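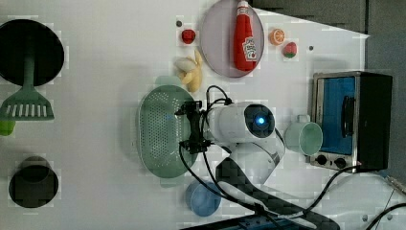

Frequently asked questions about the new imaging suite

Last updated February 3, 2022

Bornodetti is building a new imaging suite for the Urlow clinic. We collected the questions which patients, neighbors and staff send us most often. If your question is missing, please write to the project office.

What is being built?

The suite will have one MRI room, one CT room, a control room between them, and a waiting area with 20 seats. It uses the ground floor of the east wing, which was an archive for paper records before. The outside walls of the building stay as they are.

When will it open?

We plan to receive the first patients in July. The scanner must be installed, cooled and tested before this, and the testing alone can take up to six weeks. If the date changes, we will write the new date on this page.

Will there be noise during the works?

There will be some. The heavy drilling in the floor is finished. The team from Kubiak is now fitting the copper shielding inside the MRI room walls, and this is much quieter work. Deliveries come through the back gate after 9 in the morning.

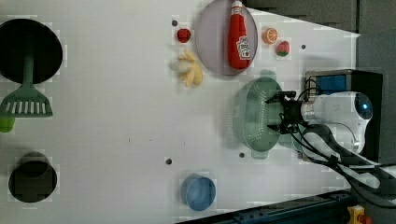 Przemysław Stępień wrote to us that the drilling was not the worst part for him, it was the trucks waiting with the engine on near the bus stop. We spoke with the drivers and they now wait inside the yard. Please tell us if you notice it again.

Can I still have my scan at Urlow during the works?

Ultrasound and X-ray continue in the old rooms on the first floor. For MRI and CT, your doctor will send you to another hospital until the suite is open. Your referral stays valid and you do not need to ask for a new one.

How do I find the temporary entrance?

1. From the parking lot, follow the blue signs to the west door.
2. Inside, take the elevator on the left side. The other one is reserved for the works.

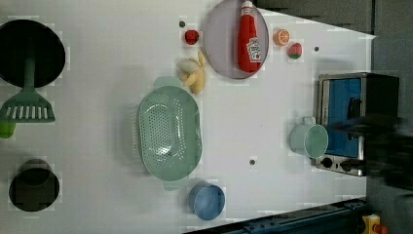
3. Go to desk 6 and show your appointment letter.

Who designed the rooms?

The layout was made by Likex together with our radiographers. The first version had the changing rooms too far from the scanner, so they were moved. The corridor became a little narrower because of this change, but a hospital bed can still turn in it.

Can a parent stay with a child in the MRI room?

One adult can stay, after filling in the same safety form as the patient. Watches, keys, phones and coins must be left in a locker. Please tell us in advance if you have a pacemaker or any metal implant.

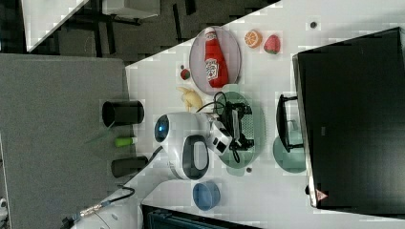
Where can I park when the suite is open?

The main parking lot will have 149 spaces, and the ones closest to the east wing will be for patients with reduced mobility. Parking for the time of your appointment is free if you have your ticket stamped at the reception desk.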